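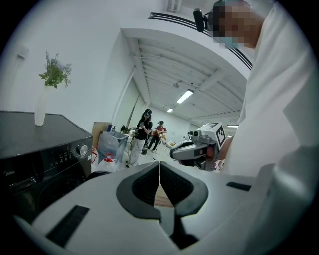
Hand-held gripper loses pose tracking when turning the washing machine knob

Posted by Hoi-yan Poon

We record household tasks with hand-held grippers, one in each hand, with a marker cube on top of each and a head-mounted camera on the operator. The washing machine task has started to fail. As the operator turns the programme knob, the right gripper's pose freezes for a moment and then jumps, usually by several centimetres. The left one is unaffected. Of 285 recordings made in March, 126 were rejected by the checker for this fault. Other tasks in the same room pass.

Tried so far: new calibration, new cube, shorter exposure, swapping left and right grippers. The fault stays with the right hand. Software is the Tevex tracker, default settings. Any ideas?

Chin-lung Tsao

Reinstall the tracker. Ours did something like this and it went away.

Fabrice Texier

The swap is the useful result. If the fault stays with the hand, the gripper hardware is probably fine, so look at what the head camera can see of the cube during the turn.

When the wrist rolls to turn a knob, the cube rolls with it. At some point only one face points at the camera, and at a shallow angle. A single small square seen that way has two possible poses that fit almost equally well, and the solver can flip between them. That would be your jump. The freeze is the tracker holding its last good value when it finds no face at all.

Two checks:

Plot the number of visible faces against time. If it drops to one or zero just before each jump, you have the cause.

Look at the reprojection error for both candidate poses. If they are close, reject the sample and don't let the tracker choose.

As a fix, tilt the cube mount back towards the operator and recalibrate the offset. Also ask operators to regrip halfway through the turn - this keeps the roll small.

Hoi-yan Poon

Faces drop to one before nearly every jump. Reinstalling made no difference. The mount is now tilted and the first batch has far fewer rejections, though a fast turn can still set it off.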